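Fellar Home Handling Project
Progress report to the Pillay Fund, April
Prepared by Clodagh Cronin, project lead

1. Summary

The main event of this period was the open day in Grurnport, held on a Thursday and paid for from the outreach line of the grant. Visitors watched hand-held grippers being used on ordinary household items and could then try a pair themselves. Data collection continued on the other working days. Spending is within budget. One item, the written guide for new operators, is behind schedule and is covered in section 4.

2. The open day

Doors opened at 2 p.m. We had sent 200 invitations, mostly to housing associations, home care providers and the two colleges that send us trainees. Yuxi Su gave a short talk on how recordings made with hand-held grippers are used to train robot arms. Tainá Bezerra then ran the demonstration, which was done on a bed in a furnished room. We chose clothing and other soft items for it because they are the hardest part of our current work and the part care providers ask about most.

The demonstration was repeated through the afternoon with groups small enough for everyone to see the gripper fingers at work. After each run, visitors were offered a turn. Most people found that picking up a garment was easy and putting it down flat was not. Several tried to go faster than the demonstrator and had to be slowed down, and we will say more about pace at the start next time.

Questions from visitors were mainly about three things: whether homes are recorded with people in them (they are not, under our current consent form), how long an operator can work before tiring, and when a robot might be able to put away laundry without help. On the last point Yuxi told the groups that we do not have a date and that the present grant does not cover it.

Philomena Tully attended for the Fund and stayed for two of the demonstrations. Her comments on signs and seating have been passed on to the team.

3. Data collection

The target for the grant year is 3,000 accepted recordings of soft items, and we expect to reach it by the end of the next period. Nine operators are now trained. The rejection rate is still higher for dark clothing than for light, and Myung-ja Kang is checking whether this comes from the lighting or from the way the items are gripped. Recordings are stored and labeled in Prurkance, which was out of service for one morning. No files were lost.

4. Delays and changes

The operator guide was due this period. The text is finished, but the section on folding was rewritten after the first trainees found it hard to follow, and it has to be tested again. We ask the Fund to accept delivery in the next period. There is no effect on cost.

5. Next period

Finish and deliver the operator guide.
Complete the remaining recordings of soft items.
Report on the dark clothing question.
Follow up with the care providers who asked for a visit at their own sites. Tainá is arranging these and will send the Fund the dates once they are agreed.

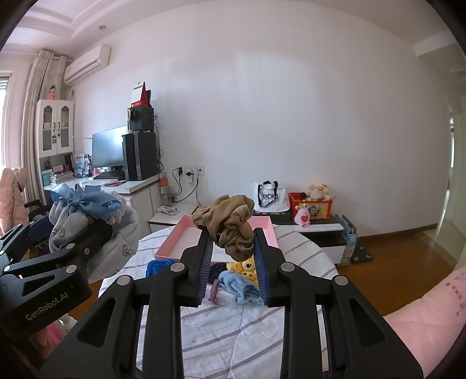 Lifting a garment over the bed with a hand-held gripper.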